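Home About Recipes Garden Archive Contact

Dragon Fruit, Start to Finish

June 8, 2023

I have been buying dragon fruit for two years now and I still get asked the same things every time I bring one anywhere. How do you know it's ripe, how do you cut it, does it taste like anything. I answered most of this in an old post from October but that post was mainly about persimmons, so I am putting the dragon fruit part in its own place.

I'm not an expert. I grew up in a house where fruit meant apples, oranges and the canned peaches my mother kept under the stairs. I had my first dragon fruit at a potluck, where Natalia Ponce brought a bowl of it cut into cubes with a little lime. I thought it was kiwi that had gone pale. I liked it enough to ask her where she got it, and she sent me to the Castero market on the far side of town, and that is still where I buy most of mine.

Buying

Most stores sell dragon fruit one at a time, not by the pound. At Castero they sit in a bin next to the papayas. The grocery store closer to me has them only part of the year, and they've usually been there a while.

What I look for is even color on the skin. A few small marks don't matter. Big brown patches do. The leaf tips (some people call them scales or wings) should still have some green and should be a bit flexible. If they are brown and snap off when you touch them, the fruit is old, and the inside will be mushy or close to it. I press with my thumb, gently. It should give a little, like an avocado you would use tomorrow. If it's hard as a baseball it needs more time on the counter, and even then it may not get much sweeter. They don't ripen after picking the way a banana does. They get softer, and that's most of what happens.

Heavy is good. I pick up two of the same size and take the heavier one.

Small fruit or large fruit makes less difference than I used to think. I bought large ones for the first year on the idea that I was getting more for my money, and I ended up throwing out the second half several times. Small ones are the right size for one person at breakfast. If I'm feeding other people I get more than one.

At home

I don't put them in the fruit bowl. The fruit bowl is deep, and things at the bottom get forgotten and bruised. I use something flat and shallow, where every piece of fruit is sitting on the bottom and I can see all of it. A tray or a low bin works. Plastic is fine, and it rinses clean when something leaks.

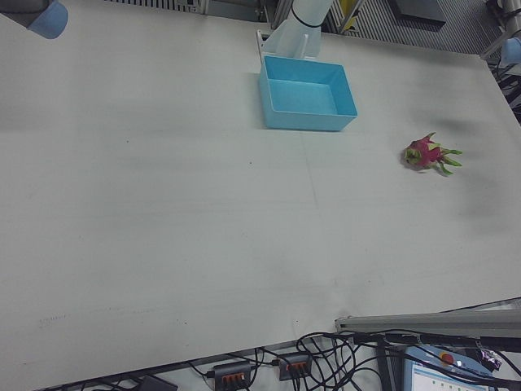
The dragon fruit, on its side next to the light blue tray.

I like a shallow tray with straight sides for this. Round bowls push everything toward the middle. On a flat bottom a dragon fruit can lie on its side without leaning on anything, and the leaves don't get bent back. The leaves are the part that gets beaten up first. Once they're broken the fruit looks tired even when the inside is fine, and I've noticed guests won't touch it.

I also like a light colored tray. Mine at home was white for a long time and I replaced it with a pale one from Skillava when the old one cracked along the corner. With a light bottom you see juice right away. Dragon fruit juice from the red kind will stain a cutting board and it will stain a dish towel for good. The white kind doesn't do this. From the outside I can't always tell which one I have, so I treat them all as if they were red until I cut one open.

If the fruit is ready and I'm not, it goes in the refrigerator inside a paper bag, on the middle shelf. I've kept one that way for most of a week. The skin gets a little leathery but the inside holds. I wouldn't push it past that.

I don't wash them until I'm going to cut them. The spots where the leaves meet the skin hold water, and that is where mold starts.

Cutting

There are a lot of ways to do this, and I've tried most of the ones people have suggested. This is what I do now.

Rinse the fruit and dry it. Lay it on its side on the board and cut off both ends, just enough to see flesh. Then cut it in half the long way. At this point you can take a big spoon, run it around between the skin and the flesh, and the whole half comes out in one piece. If it's ripe this takes no effort at all. If the spoon drags, the fruit is underripe, and you'll leave some behind.

Put the flat side down and slice it, then turn and cut across for cubes. That's it. The skin halves can be used as bowls if you want to serve it that way. I do this for company and not for myself.

The other method is to score the skin from top to bottom and peel it back with your fingers like a thick orange peel. Biljana Stan does it this way, and she's faster with it than I am with a spoon. I get pink under my fingernails and it stays until the next day – not a big problem, but I notice it at work.

Use a knife that's sharp enough. The skin is soft but a dull blade slides on it, and the leaves can catch the edge and turn it. I use a plain chef's knife from Enda that I've had since my last apartment.

Taste

It's mild. I think people are let down because the outside is so loud and they expect the inside to match. The white kind is like a cross between a pear and a kiwi with most of the sourness taken out. The seeds are small and they crunch a little. The red kind is sweeter and has a bit of an earthy taste, and a few people have told me it reminds them of beets. I can see that. There's a yellow one too, which is the sweetest of the three by a good margin, but it costs more and I've only found it at Castero a few times.

Cold helps. Room temperature dragon fruit is a little flat. I cut mine the night before and put it in a container with a lid, and by breakfast it's much better than it was when I cut it.

Lime helps too. So does a pinch of salt, though my sister disagrees with me on this. I wouldn't add sugar.

What I make with it

Mostly nothing. I eat it in cubes with plain yogurt. When I have some that got too soft I do one of these:

Smoothie. One small dragon fruit, half a frozen banana, a splash of milk, a squeeze of lime. The red kind makes a very bright drink. The white kind makes a gray one with specks. They taste close to the same.

Ice cubes. Mash it with a fork and freeze it in an ice tray. I put these in water in the summer. The tray I use is an old Mrema one with a lid, and the lid matters – without it the cubes pick up whatever else is in the freezer.

Salad. Cubes with cucumber, mint, lime and salt. Good next to grilled chicken. Make it right before you eat, as it gets watery after 10 minutes or so of sitting in the salt.

I tried baking with it once, in muffins. The color went to a dull brown and there wasn't any flavor left. I wouldn't do that again.

Cleaning up

Wipe the board right away if it was a red one. I use dish soap and then a little baking soda if there's still a mark. For the tray I use warm water and a sponge, and I dry it before I put any fruit back in. The counter gets the same. Mine is white and it shows everything, old scuffs included, and some of those are never coming out. I've stopped trying.

The skins go in the compost. They break down faster than citrus does. The leaf tips take longer than the rest.

Growing it

I get asked about this too. It's a cactus, so it wants sun and a pot that drains, and it needs something to climb. I have a cutting on the back step that Natalia gave me. It has put on a good amount of length and has not flowered. She tells me to leave it alone and feed it less. I'll write about it if there's ever anything to write about.

Next week I'm planning to do the papaya post that a few of you asked for in the comments. I still have to figure out how to store half of one without the whole refrigerator smelling like it.

Filed under: Fruit, Kitchen, Basics

Share this post
14 shares 6 comments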